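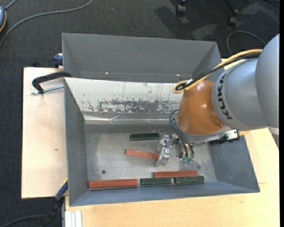 Albane Maillard 读完初稿后的意见是，整份讲稿一直在讲制动盘，可是车主来抱怨的时候说的都是踏板，顺序应该倒过来，先讲踏板行程，再往下讲到盘和风道。照这个意见改了一遍，目前的顺序如下。

Quentin Sabatier
三月
最后更新：三月，Plincombe 场次之前

轻量化公路跑车的制动热管理：演讲备注

开场

自我介绍一句带过。说明今天的对象是 Plono 的轻量版双门车，有牌照，能上路，也会被车主开去赛道。纯赛车的制动系统不在范围内，混动车的能量回收也不在范围内，有人问就留到最后。

交代材料来源：Fletton 赛道的两轮实车测试，Oshima 提供的台架数据，以及我们自己的风道计算。台架和实车对不上的地方会明说。

先提一个问题给听众，不用等回答：同一辆车，山路上踏板很硬，赛道上跑几圈之后踏板变长，松开制动跑一圈冷却圈，又恢复了一部分。恢复的是哪一部分，没恢复的是哪一部分。整场就围绕这个问题。

幻灯片一：踏板行程的组成

图上把踏板行程拆成几段：推杆间隙、主缸补偿孔关闭之前的空行程、摩擦片与盘之间的间隙、软管膨胀、卡钳张开变形、摩擦片本身的压缩，最后是制动液的压缩。

讲的时候强调，前几段与温度关系不大，后几段与温度关系很大。摩擦片压缩量随温度上升，卡钳刚度随温度下降，两者叠加，驾驶者脚下感觉到的是同一件事。

制动液单独说。液体没有沸腾时，它对行程的贡献很小，也很稳定。一旦局部产生气泡，行程会在一次制动之内明显增加，踩第二脚又回来一点。这和摩擦系数衰退不同：摩擦衰退时踏板位置基本不变，踏板力变大，减速度变小。

这里停一下。很多车主把两种现象都叫“刹车软了”，维修记录上也写成一个词。接车时应当问清楚：脚踩得更深，还是踩得更用力。

幻灯片二：能量输入

公式放一页，不推导。动能与质量成正比，与速度平方成正比，减去滚动阻力、气动阻力和发动机拖滞带走的部分，剩下的进入四个角。

轻量版相对于标准版减掉的质量，对单次制动能量的影响是线性的。轻量版同时提高了出弯速度和直道末端速度，这部分影响是平方的。两项一抵，在 Fletton 的长直道末端，前轴每次制动吸收的能量比标准版还略高。这一点在项目早期没有算进去，当时只按减重比例估算，得出的结论是可以沿用标准版的前制动盘。

前后分配：重制动时前轴承担百分之 67。这个数是干地、半热熔轮胎、满减速度下的值。湿地上减速度低，轴荷转移少，前轴比例随之下降，后轴的工作量反而接近上限，后面讲后风道时会用到。

如果有人问电子分配会不会改变这个数，回答：会，但只在接近后轮抱死时介入。稳态区间里由卡钳活塞面积和盘的有效半径决定。

幻灯片三：盘的温度

台架曲线。横轴是制动次数，纵轴是盘面温度，每次从同一速度减到 100 公里每小时再放开，中间间隔固定。没有冷却风的一条，盘面最高超过 900 度，试验到此中止。有冷却风的一条，升到某个水平后在那个水平上下摆动，峰值和谷值都稳定。

提醒听众看谷值。峰值取决于单次能量和盘面材料的吸热厚度，谷值取决于散热。改风道能改的是谷值，对第一脚的峰值几乎没有作用。拿单次急刹的热成像来评价风道，得不出结论。

测量方法要说清楚：盘面用嵌入式热电偶，位置在摩擦环中径，表面以下一小段深度。红外探头也装了，读数受发射率变化影响，新盘和磨合后的盘差得很多。两种数据没有混在一张图里。示温漆只用于确认盘外缘和通风筋的最高温度，它给不出时间。

铸铁盘与碳陶盘的比较只放一行。碳陶盘密度低，同样尺寸下热容量小，温度升得更高，材料本身能承受，但是热辐射给周围零件的量增加了。换碳陶盘而不改隔热的车，轮速传感器线束、球头防尘套和卡钳密封圈先出问题。

幻灯片四：从盘到制动液的传热路径

画成热阻网络。盘面到摩擦材料，摩擦材料到背板，背板到活塞，活塞到制动液。另一条是盘面辐射到卡钳本体，再由卡钳本体到制动液。第三条是从盘帽到轮毂轴承，这条与踏板无关，和轴承润滑脂有关。

可以动手的环节：

摩擦片剩余厚度。摩擦材料导热差，厚的时候就是隔热层。磨到一半以后，背板温度明显上升。车主下赛道之前检查摩擦片，标准应当比公路更换标准严格得多。Fletton 的第二轮测试里，同一天上午和下午踏板的表现不一样，风道没动，胎压没动，差别在摩擦片厚度。

活塞材料。不锈钢活塞比铝活塞导热慢，加隔热垫的铝活塞介于两者之间。Oshima 的四活塞卡钳标准件是铝活塞，轻量版选了带隔热垫的版本，代价是摩擦片总厚度的余量少了一点。

制动液。沸点有干湿之分，开封后吸湿，沸点下降。讲清楚吸湿主要发生在软管和储液罐，而最先沸腾的地方在卡钳里，两处含水量不一样，从储液罐里取样测出来的数偏乐观。换液时要让卡钳里的旧液完全排出。外侧放气螺钉和内侧放气螺钉都要开，顺序按手册。

幻灯片五：前风道，第一版

第一版从前保险杠下侧格栅取风，用圆形软管引到转向节后面，对着盘的中心吹。设计目标是让空气从盘的内侧进入通风筋，由盘自身的离心泵送作用甩出去。

问题有三处。取风口位于散热器入口旁边，两者争同一块高压区，水温在低速弯多的赛道上升高。软管在转向满舵时被轮胎内侧蹭到，当时把管子往里收，结果中段被压扁，流通面积损失很大。出口与盘之间的间隙太宽，大部分空气没有进到盘的内孔，从轮辋里直接出去了。

第三处最值得讲。计算里风道流量足够，台架上流量也足够，实车盘温降得很少。后来在轮内装了几根压力管，才看到空气的去向。风道流量和进盘流量是两个量，报告里应当分别写。

幻灯片六：前风道，第二版

取风口移到前唇后方的下表面，用一个浅的埋入式进口。该处静压不高，但气流速度高，边界层薄，通过导流片可以得到可用的流量。正面阻力没有可测出的增加。

软管改成两段硬管，中间用短波纹管连接，只在需要跟随转向的位置允许变形。硬管截面是扁的，面积沿程基本一致。

出口加一个固定在转向节上的导风罩，罩沿贴近盘的内孔。间隙给到轴承受载变形和盘热膨胀之后仍然不接触。罩子背面开了一个小缺口，分一股风给卡钳外壳，不要开大。这股风过多时，内外侧活塞温度拉开，摩擦片出现锥形磨损。

防尘板保留了下半部分。有人主张全部拆掉，赛道上确实如此。公路车要考虑碎石夹进盘与板之间，也要考虑涉水之后第一脚制动的响应。下半部分保留后，两项都通过了内部要求。

结果：谷值温度下降，峰值温度随之下降相同的量，斜率不变。与幻灯片三的说法一致。踏板行程增长在整个测试段内保持在可接受范围，制动液没有出现气泡特征。

幻灯片七：后轴

后轴通常被忽略。干地上负荷低，原车的后盘没有风道。轻量版的稳定控制系统在出弯时用后内侧制动来模拟限滑，这部分能量驾驶者感觉不到，也不出现在踏板力数据里。几圈之后后盘温度高于预期，左右不对称，顺时针赛道上右后更高。

处理办法先从标定入手，把赛道模式下的后轮单侧制动介入上限降低，机械限滑差速器承担更多。其次在下护板上开一个小的斜槽，把车底气流引到后盘内侧。斜槽的位置避开排气管下方，那里的空气已经被加热。

驻车制动集成在后盘帽内的鼓里。热车停下后拉驻车，鼓和蹄片一起冷却收缩，有卡滞的可能。说明书里写了停车挂挡、不拉驻车，维修区里要用轮挡。这条讲慢一点，每次都有人问。

幻灯片八：摩擦片的选择

只讲三个属性：冷态摩擦系数、工作温度区间上限、随温度变化的斜率。噪声和粉尘放在备用页。

上限高的配方往往冷态偏低。早上出门第一个路口，踏板力要比车主习惯的大。公路法规对冷态效能有要求，竞赛配方未必满足，装上之后车还能不能合法上路，由车主和检测机构确认，我们不代答。

前后配方混用会改变分配。前轴换成高温配方、后轴保留原配方，冷态时前轴摩擦系数偏低，比例向后移，湿地上后轮可能先接近抱死。要换就成套换，磨合程序也按成套来做。

磨合：目的是在盘面形成均匀的转移层。温度逐级升高，每级之间留足冷却距离，全程不要完全停住踩死。热状态下停车并踩住踏板，盘面会留下摩擦片形状的印记，之后表现为抖动，常被误认为盘变形。拆下来打表，端面跳动多半在公差以内，厚度方向上能量出转移层的差异。

幻灯片九：常见误判

打孔盘散热好。孔的作用主要在湿态响应和排出气体，对谷值温度的贡献小于测量误差，裂纹从孔边开始。轻量版用划线盘。

钢喉软管能解决踏板变长。它减少软管膨胀，冷车时踏板变硬，对沸腾没有作用。原车软管状态良好时，差别要靠仪器才看得出来。

大卡钳等于制动距离短。在单次制动里，制动距离由轮胎决定，原车系统已经能让四个轮都到达防抱死介入。大卡钳带来的是热容量和刚度。簧下质量增加的部分要重新看减振器。

轮辋样式没有影响。有影响。辐条后倾角和开口面积改变轮内静压，同一套风道换一款轮辋，进盘流量变化可以超过风道改版本身。选装轮辋时应当把这一项列进验证矩阵，Plono 目前只验证了两款。

幻灯片十：使用建议

给到车主手册附页的内容，逐条念，不展开。

进场前检查摩擦片厚度，换过制动液的记录带在车上。
第一圈不用满制动。
连续快圈之后安排一圈冷却圈，冷却圈里尽量少碰制动，保持车速让风道有流量。
回到维修区后车辆不要立即停死在一个位置，隔一会儿前后挪动一下。
不用水浇盘。
踏板位置出现变化就结束这一节，不要靠连踩来维持。
赛道日之后检查导风罩有没有轮胎胶粒和碎石堵塞，检查轮速传感器线束的卡扣。

未完成的部分

低速弯多、直道短的赛道上，风道流量不足，谷值温度的改善幅度比 Fletton 小。打算在 Plincombe 的上坡段补一组数据，那里车速低，制动次数密，下山回程时盘又很难冷下来。风道进口是否需要加一个随车速变化的导板，等那组数据。

导风罩材料目前是短纤维增强塑料，靠近盘缘的一圈有变色。换成薄壁铝件会重一点，也会把热传到转向节。两种都在试，没有结论。

Oshima 的台架不模拟轮内流场，用的是管道直吹。台架上得到的绝对温度不能直接用来给实车下判断，比较同一台架上的两种配置可以。

问答准备

问到碳陶盘寿命：没有足够的里程数据，不给数字。称重比测厚可靠，最小质量一般标在盘帽上，以盘上的标记为准。

问到能否把第二版风道装到标准版上：硬管可以装，进口不行，前唇下表面的形状不同。只装后半段没有意义。

问到为什么不用主动水冷卡钳：质量、泄漏风险、冬季防冻，公路车上维护成本高。竞赛里有人用，工况不同。

问到线控制动：踏板感由模拟器给出，行程不再反映液压侧的状态。那样一来前面说的判断方法失效，需要从压力与位置的关系里另做诊断。可以会后谈。

Albane 还建议在热阻网络那一页加上轴承温度曲线。曲线在备用页里，时间够就放，轴承润滑脂的部分跳过。

联系：通过主办方转交 Quentin Sabatier
版权归作者所有，转载请先联系
返回顶部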